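Filed under: Club News > Minutes

Suvarna Street Community Garden, members' meeting, 20/10/2019

Rekha Palaniappan welcomed everybody, thanked Ulises Benavides for the pumpkin bread, and then thanked him again once she had tried it. The July minutes were read and approved with one small fix to the spelling of Panlow Lane.

Plant sale. We took in $2000, which is our best yet, and there was a good deal of happy chatter before we could move along. Ulises would like $95 of it set aside for new hose fittings (the old ones drip on everybody's shoes). Agreed.

Snack table. Rekha asked that we keep snack bars on hand for Sunday work mornings, and members were warmly in favor, though opinions on raisins ran long. 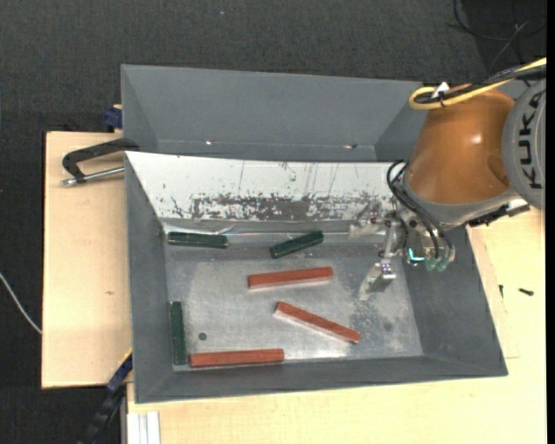
Green and reddish-brown bars in a gray bin.

Winter beds. The 40 bags of leaf mulch will be spread along the north fence first, then wherever is left over. Plot 7 is free again and goes to the next family on the waiting list. Rekha will call them.

Any other business. The gate sticks. Ulises will bring his plane.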